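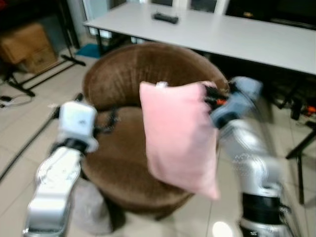
Lounge and Room Attendant, part time

Kimero is hiring two attendants to look after the sitting areas in our guest house. The work is mostly chairs, cushions and floors. You do not need experience, but you should be used to being on your feet.

Shifts start at 7 in the morning and run until 13:00, with one short break. The position opens in January.

What you will do

Put the cushions back on the chairs after guests leave. Each tub chair gets one square pillow, placed upright against the backrest with the tag to the back.

Brush the velvet on the seats and armrests in one direction. Velvet shows every handprint, so please go over the top of the arms twice.

Move each chair, mop the tile under it, and set it back in its place. The tiles are glossy and show streaks. Use the flat mop and change the water between rooms.

Check pillow covers for stains and loose seams. Anything that needs washing goes in the linen bag with the room number on it. 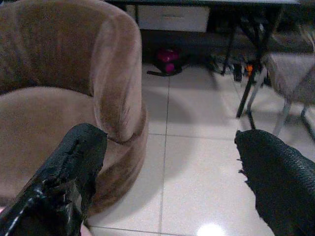

What we are looking for

You should be able to lift and shift an armchair without help and follow a written room list. Basic English is enough. Tamil is useful but not required. Please tell us if you are allergic to fabric cleaner.

Pay and training

Pay is hourly and is discussed at the interview. Rekha Annamalai trains all new attendants over two paid shifts. Work shoes are provided after the first month.

How to apply

Leave a short letter at the front desk, marked for Esi Nartey. Include your phone number and the hours you can work. We will call you to set up a visit, and you will be asked to make up one sitting area while you are here.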